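About Fellico

Fellico is a kitchen tools shop and repair bench in Skalham. We sell ladles, skimmers, turners and spoons for home cooks and small cafés, and we look after the ones people already own. The shop opened in the old seed merchant's on Dervishi Lane, and we moved to our present unit in Ondambridge Yard when the stock outgrew the shelves.

We keep 198 lines in stock. Every new one spends time on the work table before it gets a price label. We look at the length of the handle, how the bowl sits when the tool is put down, and whether the holes are easy to clean. Slotted and perforated tools take the longest, and we turn down more skimmers than anything else. 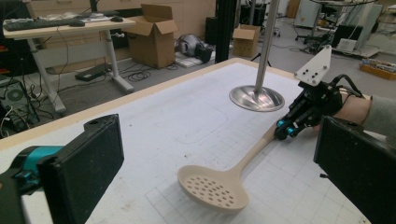
Leonora Cabrera wrote to us in August that she had used the same skimmer for 11 years, mostly for dumplings and poached eggs, and wanted another with a handle just as long. "The short ones put my knuckles in the steam," she added. We get plenty of letters like hers, and they go in the folder we take to suppliers.

Two of us work in the shop and two at the bench. Repairs are taken in at the counter until four o'clock, and loose handles are usually ready by the following Thursday. We don't sharpen knives. Trade customers can ask for a stock list at the counter or by post.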